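Do four bins really beat one drawer?

Every August somebody tells us to sort the parts bench again. The Jatoi method says one kind of part per bin, a lined tray in the middle, done. I have my doubts. Bins are $26 each at Drelletel, and my old drawer held 700 bits and pieces without complaint.

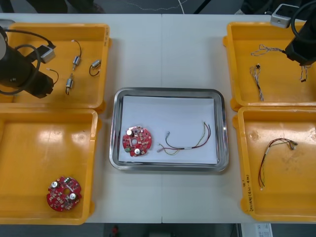 Kalliopi Michailidis, Bench Notes editor

Motors get a yellow bin, fine — but their leads still curl wherever they like. I do like the white paper under the red board and the loose harness. Ask me again in 28 days.

Contact Tillico | © 2024 Tillico | Back to top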